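Troubleshooting log: Wi-Fi drops every evening in the back half of the house
Posted in February by the account holder, Gestden customer forum

Right, support have asked me to keep a log of what I've tried, so I'm putting it all in one place and I'll keep adding to it. Sorry in advance, I do go on a bit.

The set-up
Router is the Cemance one that Gestden send out with the 35 meg package. It lives in the hall cupboard, next to the meter. I also bought an Orkero extender last year for the back bedroom, which I use as a study. Everything is fine in the morning. From teatime onwards the study connection goes to treacle, then drops altogether, then comes back by itself as if nothing had happened. The front room barely notices. My phone shows full bars the whole way through, which is what makes me want to throw it in the garden.

Attempt one: turning it all off and on
Yes, I know. I did the router, the extender and the laptop, in that order, and waited a good long while between each. It worked beautifully until the same evening, when it all fell over at half past six, bang in the middle of a call with my sister. I've since done it so many times that the little rubber foot has come off the router.

Attempt two: getting the router out of the cupboard
The chap on the phone said cupboards are bad, meters are bad, and putting the thing on the floor is worst of all (mine was on the floor, in the cupboard, by the meter, so full marks to me). He wanted it up on something with holes in so the air could get underneath, as the Cemance runs very warm on the bottom. What I went looking for was a little white metal stand with a mesh sort of top and thin legs, the kind people use to get a second layer out of a kitchen cupboard.
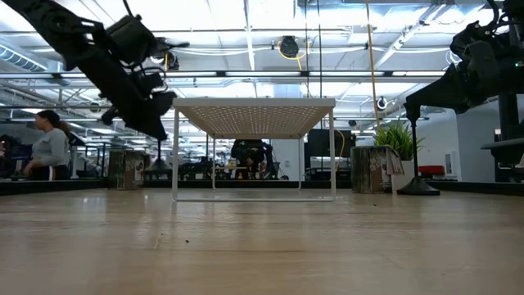
Attempt three: the stand, properly this time
The first one I bought was too short and the router hung over both ends like a dog on a footstool. Back it went. The second, from Jakab in town, fits nicely and I've put it on the hall table, well away from the meter. One warning if you're doing the same: the holes are just the right size to catch the little hooks on the Ethernet plug, and I spent ages swearing at it before I thought to feed the cable round the back.

Result: the router is definitely cooler to the touch. Evening drops still happening, but the first one that night was gone eight o'clock instead of half six. So either the heat was part of it or I got lucky.

Somebody further up the forum asked whether metal underneath would block the signal. I asked support the same thing and they said not enough to matter as long as it's only below, and not to box it in at the sides. The sort with punched crosses and a bit of height on the legs is fine, they reckoned, and if it's got screw heads at the corners, check they're done up, as mine rattled whenever the front door shut.
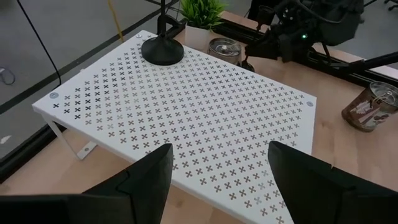
Attempt four: changing the channel
This took me a whole Saturday afternoon, mostly because the Cemance menu logs you out if you stop to read anything. I changed the 2.4 channel by hand and gave the 5 one a different name so I could tell which of them I was on. Well! The study laptop had been clinging to the slow one through the extender the entire time, even with the other one sitting there perfectly strong.

Attempt five: unplugging the extender
Should have been attempt one, really. With the Orkero out of the wall I had no drops at all for 2 evenings running. Speed in the study is lower than I'd like, but it stays put, and I got through a full film without the spinning circle.

Where I've got to
Support have reopened the ticket (it ends in 668 if anyone from Gestden is reading) and want me to update the extender before I plug it back in. The update page wants a serial number and the sticker on the back has rubbed off, so I've written to Orkero and I'm waiting to hear. Router's staying on its stand in the meantime. Will post again once I've got the serial number.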